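Caderno da oficina, outubro
Série Pledik, figuras de caixa surpresa, segunda tiragem de resina

Comecei às nove com o molde do Pledik sentado. O silicone da metade de trás continua a prender na zona das orelhas e perdi duas peças logo na primeira fornada. Passei desmoldante com pincel em vez de spray, deixei repousar meia hora e voltei a verter. As duas seguintes saíram inteiras, com uma rebarba fina na costura do pescoço que se tira com lixa 400. Fica assim até fazermos molde novo.

A Gheorghița quer manter a divisão da série como estava combinada: nove personagens normais e 3 variantes raras (Hoani dourado, Hoani translúcido e o Paster sem chapéu). A minha dúvida é o Paster sem chapéu. A cabeça por baixo nunca foi esculpida para se ver, tem o encaixe redondo à mostra. Ou tapamos com massa e esculpimos cabelo, ou trocamos a variante por outra. Ela ficou de me mandar um desenho.

Tiragem prevista: 700 caixas. Contei o que está na estante, já com base colada: 484 peças. Faltam 216, quase tudo Tisterach, que é o mais lento por causa da cauda em separado.

Tisterach, notas de montagem:
- pino da cauda a 2 mm, não 1,5. Com 1,5 roda e acaba por cair.
- cola cianoacrilato em gel. A líquida escorre para a barriga e deixa mancha branca.
- pintar a cauda antes de colar, as escamas de baixo ficam inacessíveis depois.

O Uchenna testou os olhos em tampografia na cabeça do Hoani. O preto agarra bem, o branco por baixo precisa de duas passagens. Com uma só vê-se a cor da resina e o olhar fica amarelado. Tem uma almofada gasta que anda a deixar o bordo serrilhado, já encomendou outra. Até chegar, os Hoani ficam sem olhos, na bandeja azul. Por favor não os misturem com os que foram rejeitados, que estão na bandeja ao lado.
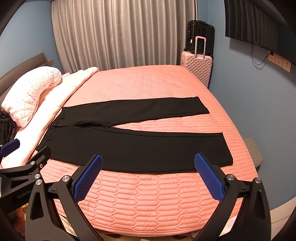 Calças pretas sobre a colcha cor de salmão.

Depois de almoço, embalagem. A caixa nova fecha melhor do que a anterior, mas o saco opaco de dentro é curto para o Tisterach, que tem de entrar deitado e com a cauda para cima. Pedi à gráfica o preço de um saco dois centímetros mais alto para todos. Se formos usar dois tamanhos de saco, quem apalpar a caixa percebe logo qual lhe saiu, e lá se vai a surpresa. Pela mesma razão é preciso rever o peso: o Pledik sentado é maciço e nota-se na mão. Ideia do Uchenna: verter o Pledik oco, por rotação. Vou experimentar com o molde velho, que já está para deitar fora.

O folheto com a lista das personagens voltou com um erro. O Paster aparece duas vezes e falta o Hoani dourado. Corrigi o ficheiro e reenviei, pedi prova em papel antes de imprimirem o resto.

Cores: o verde do Tisterach desta tiragem saiu mais frio do que o da primeira. Comparei lado a lado à janela e nota-se. O pigmento é do mesmo fornecedor, mas de lote diferente. Juntei uma gota de amarelo por copo e ficou próximo. Receita anotada na tampa do balde e na folha colada dentro do armário.

Por fazer:
- desenho da cabeça do Paster (Gheorghița)
- almofada de tampografia (Uchenna)
- comprar copos de mistura, restam poucos dos pequenos
- limpar a câmara de vácuo, há resina curada na junta e a pressão desce devagar
- confirmar o preço do saco alto

Desliguei a estufa às 18h40. Ficaram dentro seis caudas de Tisterach a curar, tirar de manhã antes de ligar outra vez.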